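Print this page | E-mail to a friend

Etateck Small-Room Meeting Table, Light Beige

We get asked for this table more than almost anything else in the Claltmont showroom, and the people asking are nearly always in the same spot. They have a little office, a room that was never meant to be a conference room, and they'd like everybody to be able to sit down together without somebody perching on the radiator. Well, this is the table we point them to, and we've been pointing people to it for 10 years now.

The top is laminate with a light beige wood grain, and the edge band is just a touch darker, so the outline of the table shows up nicely against a pale floor. Beverley Whitelaw, who picks our finishes, went back and forth on that band for months (she wanted it darker still, and some of us wanted it to match), and I have to say I've come around to her way of thinking. It hides the little scuffs you get from chair arms, and it makes the whole thing look a bit more dressed up than the price would suggest.

What I like best, though, is how well it puts up with everyday life. A meeting table in a small office is hardly ever only a meeting table! It's where the mail lands, where the presents get wrapped, where someone sets a drink down and goes off to answer the phone.
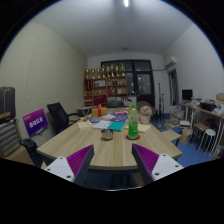
Etateck table in light beige, with black mesh office chair. Chair and accessories not included.

There's room along the middle for a spread of booklets and cards, with a notebook and notepad in front, and you can still keep a bottle on its coaster and a small pot of artificial flowers close by. Gift boxes can go toward the far end. If you like to have shelving in the same room, ask us about the Kocsis display shelf, which has a wood finish that sits happily next to this one.

Care is simple. A soft damp cloth and a drop of dish soap will take care of most things, and then dry it off with a towel. Please do use coasters, and please don't use scouring pads, however tempting it gets after the December party.

The table comes in 2 cartons and goes together with the hex key in the box. Two people should allow 30 minutes, or a bit longer if you stop for coffee the way we do. Replacement edge band is sold by the length, and Csenge Dudás at the parts counter is very good at matching older tables if you send her a snapshot in daylight.

Item no. 363
Finish: light beige wood grain, darker edge band
Top: laminate
Delivery: from our Claltmont warehouse, to the room of your choice

Print this page | E-mail to a friend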